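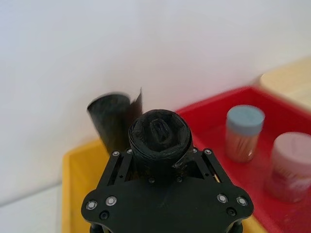
How long has the Hastivach fan club been going? Since the second season, when it was a message board and a shared folder of wallpapers.

The woman who runs it now doesn't want her name on this, her coworkers don't know. Fine by me. We talked on the phone for the better part of a lunch break, hers, and she ate through most of it.

First thing I asked about was the birthday wall. Every April the club puts up a page for the show's lead and members post edits, fan art, screencaps, bad poems. Last year it got 171 entries. "I thought we'd get maybe thirty," she says. "Then the Nirnard people found it and it went nuts."

Nirnard being the other club. Same actor, older show, much grumpier forum. The two sides did not get along for years. Something about a ship war, she won't go into it. "We're over it. Mostly. There are 2 people who aren't and they know who they are."

The wallpapers are still the main draw. The club has 3000 of them sorted by season, and she has been retagging the lot in the evenings. Slow going. Half the old uploads have no credit on them, which bugs her a lot.

"Somebody made that. Somebody sat up till three in the morning cutting out hair in a free program. Put their name on it."

So there's a rule now. No credit, no upload. If you don't know who made it you ask in the thread first and wait a week. People complained. A few left, came back.

I ask what's the best thing anyone has posted. Long pause, chewing.

"The Gillen set." These are 88 icons, one for each episode, by a member who goes by Gillen and hardly ever posts. All in the same washed-out green. "I still use the train station one. I've used it for so long my sister thinks its my actual face."

And the worst? She laughs. Won't say. Then says it was a calendar, and that the months were in the wrong order.

What about the show coming back - there was that rumor over the winter. She doesn't buy it. The old set at Hegedűs, the studio where they shot the interiors, has been rented out to a cooking show, and she takes that as a pretty clear sign. "I'd watch it if they did. I'd complain the whole time, but I'd watch."

This year's wall opens on the first of April and stays open all month. Edits, drawings and icons are all ok, animated ones too as long as they are small. No calendars, she adds, then says she's kidding, then says send it to her frist.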